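Sep 11, 2023
Notebook entry, two-arm sweeping task, student automation project
Entered by: Ada Melis. Read and initialed by: Ciarán Ó Riain.

The purpose of this session was to settle the table layout for the sweeping task and to record demonstrations for the Pendeo team. The written procedure from February remains in force except where this entry changes it.

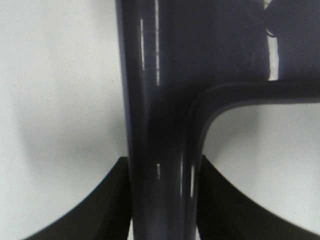
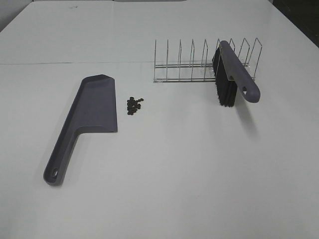
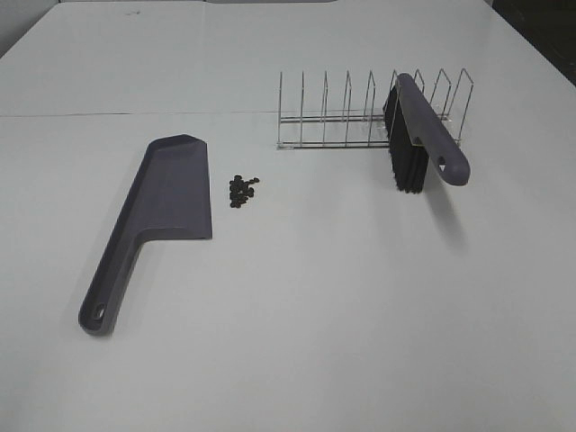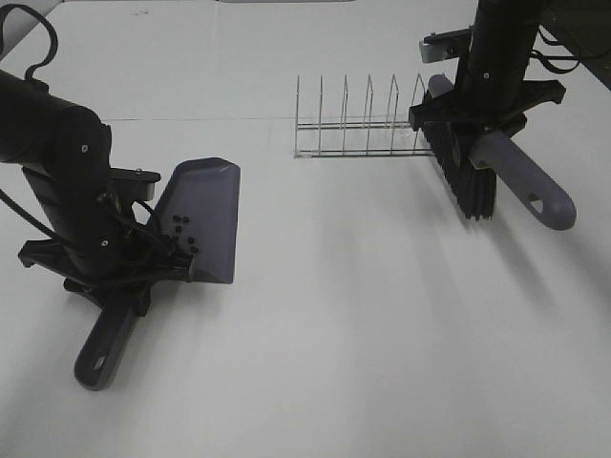 *Sweeping task. Wrist view of the grip first, then the layout with the brush on the rack (two views), then both tools held.*

**Layout.** The dustpan is placed on the left side of the table with its handle toward the lower left. The pellets are heaped to the right of the scoop. The brush rests across the right part of the dish rack, bristles down. Students are asked to restore this layout before every trial and to compare it with the second and third pictures.

**Procedure.** The left arm takes the dustpan and the right arm takes the brush. Sweeping does not begin until both tools are held. The dustpan should be brought down so that its front edge lies near the table surface; a raised edge lets pellets pass underneath, and such a trial is to be marked as failed even if most of the pellets are collected.

**Results.** The team completed 49 trials. Of these, 8 were marked as failed. In 7 of the failed trials the dustpan turned in the grip during the first stroke. The remaining failure was an operator error and has been left in the log with a note. The project total now stands at 554 trials, including those recorded by the Nastari team before the summer.

**Observations.** The molded plastic is smooth, and the fingers hold it only by pressure from the two sides. Mr. Ó Riain proposes closing the gripper more slowly and checking for rotation before the dustpan is moved. I have no objection, provided the change is applied to both arms and entered in the Ojala settings sheet under today's entry. The rubber finger covers requested by two students are not approved at present, as they would make the new trials difficult to compare with the earlier ones.

**Open items.**

- Mark the dustpan position on the table with removable tape. (A.M.)
- Confirm with the Nastari team whether their trials used the same starting place for the brush. (C.Ó R.)
- Replace the jar for the pellets; the lid no longer closes.
- Decide whether a partly collected heap is scored by weight or by inspection. The Flamuson rules are unclear on this point and a written answer has been requested.

Next session: repeat the failed trials with the slower closing speed, same layout.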